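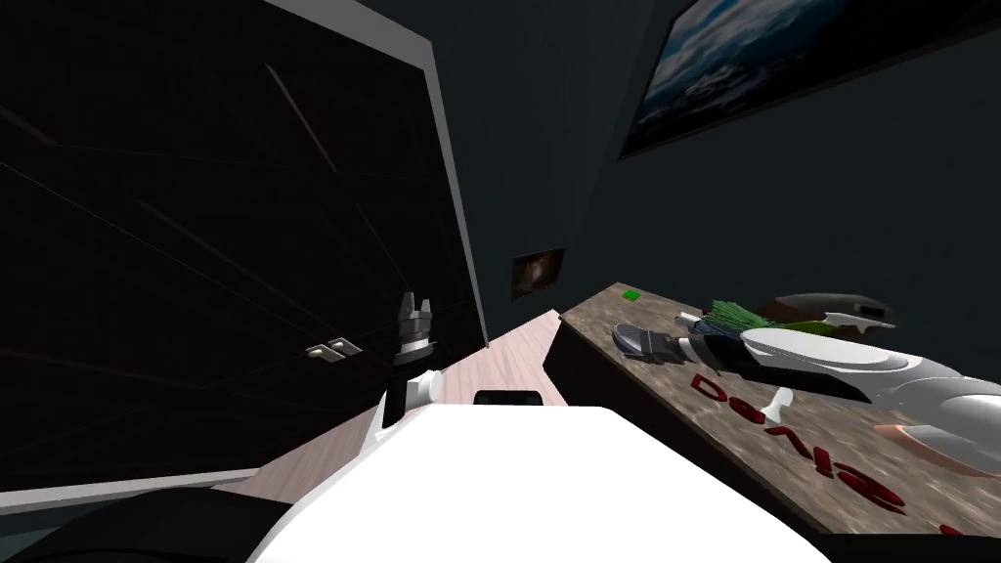
The capsule on my kitchen counter

April 13, 2024

I have been taking a brain supplement since November, and I would like to report on the results, except that I keep forgetting to write them down.

The product is called Giveck. It comes in a matt pouch with a resealable strip that reseals twice. You are supposed to take two capsules in the morning with food and then get on with being sharper than other people. I bought it after a bad week in which I left my bank card in the machine, called my dentist "Mum" and paid for the same parking space on two different apps. A friend at work had been going on about nootropics for months. He seemed no cleverer to me than before, but he was certainly surer of himself, and at my age I would settle for that.

Let me say first that I am not against pills. I take one for blood pressure and I am grateful to it every day. Nor do I think everything sold under the heading of memory and focus is rubbish. Caffeine plainly does something. So does sleep, though it is hard to get anyone to sell you any. My quarrel is with the way these things are sold, and with the person I turned into while I was taking them.

The label lists 15 ingredients. I had heard of four, and two of those were the capsule. They are gathered together as a "proprietary cognitive matrix", and the weight is given for the matrix as a whole: 500 milligrams. How much of that is the expensive mushroom and how much is rice flour is between the manufacturer and its conscience. If a bakery sold me a pie marked "savoury blend, one pie" I would ask a question or two. Put the same filling in a capsule and I hand over my card, assuming I have it with me.

Then there are the studies. Giveck's website has a whole page of them, with little numbers in brackets, and I did something I suspect the page was not designed for and read a few. One was in mice. One was in older people with a diagnosed condition, given a far larger dose of a single ingredient. One was a perfectly decent trial of a different plant from the same family, rather as if I were to apply for a job using my cousin's exam results. None of them was about Giveck. The page never says they are. It just puts them near each other and lets you do the introductions.

I raised this in the health shop in Listevbridge where I buy my oats. The young woman behind the counter was very kind about it. She said that everybody's brain is different and that I should give it time. I asked how much time. She said most customers noticed a change in the second pouch. I have since noticed that it is always the second pouch. No supplement in the history of retail has been said to work halfway down the first.

What I did notice, and I promised myself I would be fair, was that for nearly a month I felt marvellous. I got up at 7. I finished a library book before it was due. I did the crossword on the train and filled in my answers with a firm hand, some of them correct. I told people about it, which I regret, as several of them are now on their own second pouch.

It took me an embarrassingly long while to look at what else had changed. Two capsules with food meant eating breakfast, and I had not eaten breakfast on a weekday for years. The leaflet said to avoid alcohol in the evening, so I had stopped having a glass of wine in front of the television and had started going to bed before I fell asleep in the chair. It also suggested a brisk walk to "support uptake". I was being fed, rested and exercised like a well-kept spaniel, and I gave all the credit to the mushroom.

So I ran an experiment of my own, to a standard that would shame a primary school. I kept the breakfast, the walk and the early nights and left the pouch in the cupboard for 9 days. I still felt marvellous. Then I went to a wedding in Skerkgate, stayed up until two, skipped breakfast, took my capsules faithfully and spent the following day looking for glasses that were on my face. I don't claim this proves anything. There was one subject, and she knew exactly what she was taking and had strong feelings about it.

The enthusiasts will say I chose badly. On the forums, Giveck is regarded as a beginner's product, and people who know what they are doing prefer Chukwu, which comes as a powder and tastes, by common consent, of fence. They measure it on tiny scales. They take it in cycles, on and off, and keep charts of their moods. I have some respect for this. Anyone who can weigh out a powder before breakfast, remember which week of the cycle it is and fill in a chart each evening has an excellent memory already, and I would only like to know what they are hoping to add.

I would ask for three modest things from the trade. Print the amount of each ingredient on the packet. If the study was done on mice, put a mouse next to it. And tell people to speak to the pharmacist if they take other tablets, in letters larger than the ones currently used, which I could read only by photographing them with my phone and making the picture bigger. Mine went through the list while I waited and found one herb she would rather I didn't mix with my blood pressure tablets. The advice cost me nothing, and she wouldn't even let me buy throat sweets out of politeness.

I still have the breakfast. The walk comes and goes with the weather. There is half a pouch of Giveck left in the cupboard, behind the oats, and a second one arrived this morning, as I had forgotten to cancel the subscription.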